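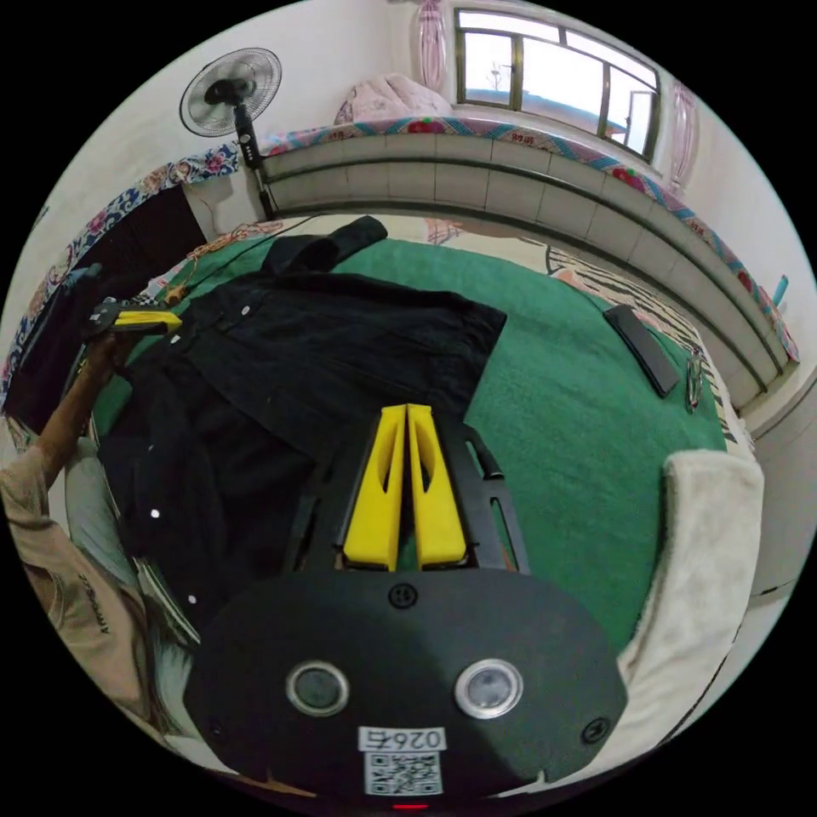 About Catitz

Catitz is a small clothing care and mending shop, and we love what we do! We wash, press, patch, re-button, fold and pack clothes for people who would like to go on wearing them. Jackets are our favorites. A good denim jacket can outlive three washing machines if somebody looks after it, and we have had a few through our hands that were older than the person folding them.

We started out with one ironing board and a borrowed sewing machine in the back of the Radonjić building, taking in work from neighbors. The first November we had 17 orders, and we remember most of them (a wedding tablecloth, a pile of choir robes, a winter coat with every single pocket torn through). These days we return 200 pieces in a normal week, more when the weather turns and everybody digs out their warm things on the same afternoon.

How we work

Everything that comes in gets laid out flat before anything else happens to it. Flat, on a soft surface, with the collar straightened and the sleeves opened out. You would be amazed what shows up once a jacket is lying still under good light: a seam starting to go under the arm, a snap that has worked itself crooked, a tissue in the chest pocket that has been through the wash more than once. We write it all on the order card and call you if it's something you'd want to decide on yourself.

We like a bright green cloth to work on. Dark clothes stand out beautifully against it, and so does lint. The rest of our fabric is whatever we fell in love with at the market, so expect zebra stripes, big flowers and a fair amount of pink. A plain white workroom would probably look more professional, but we spend long days with these cloths and they cheer us up.

Folding

Yes, we have opinions about folding! Jackets get closed at the front, turned face down, sleeves brought in along the back, then folded once from the hem. Heavy denim does not like to be folded in thirds, it springs open again and you end up with a crease across the shoulders. Shirts are folded to the width of a shelf, and if you tell us how wide your shelf is we'll match it. Towels go in half, in half again, and then in thirds with the edges inside.

Black clothes get a cycle of their own and a second look before they are packed. White towels are kept folded and stacked well away from them, for reasons anyone who has ever owned a gray towel will understand. 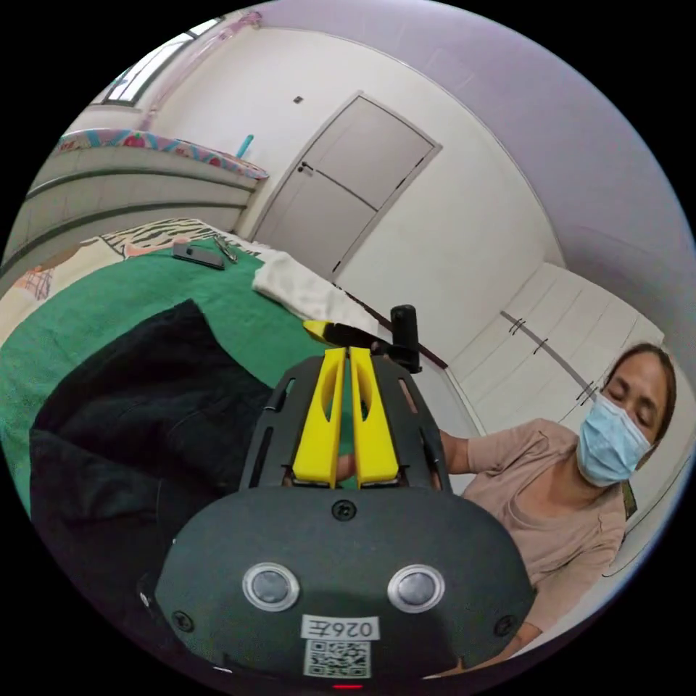 What we take in

Denim of every weight and color, jackets, coats, work clothes, school uniforms, shirts and blouses, knitwear, towels, bed linen, tablecloths and curtains. We also take stuffed animals, by appointment, and we promise to be gentle. We don't do leather, fur or shoes. For leather we send people over to Lotar, two doors down, who have looked after our own bags for years and do lovely work.

Snaps and buttons are a bit of a specialty. We keep 1,000 of them in jars sorted by size and color, and if yours isn't there we'll hunt for it. White snaps on black denim are easy. Brown horn buttons with four holes and a chipped rim have taken us a whole month, and we did find one in the end.

Learning with us

Twice a year we open the worktable to anyone who would like to learn. The Brestitix course runs for six evenings and covers sorting, stain removal, hand sewing, snaps and zippers, pressing, and a full evening on folding and packing a suitcase. So far 102 people have finished it, from teenagers leaving home to a retired couple who came for the suitcase evening and stayed for the whole thing. Bring something of your own to work on. Old, stained and much-loved is perfect, and please do leave the price tags and the good silk at home for the first session.

Places are limited by the size of the table. The next course begins in November and the sign-up sheet is by the front door.

Dropping off and picking up

Come by any time we're open, no need to call ahead for fewer than ten pieces. Please empty the pockets (we'll check again, we always do). Most orders are ready in three days, mending takes up to a week. Everything goes home folded in paper, or on a hanger if you bring one. Bring your old wire hangers too, we reuse them.

If something isn't right when you unpack it, bring it back and we'll do it over. And if it is right, come and tell us anyway, we really do like to hear it!

Page updated 3 Oct 2018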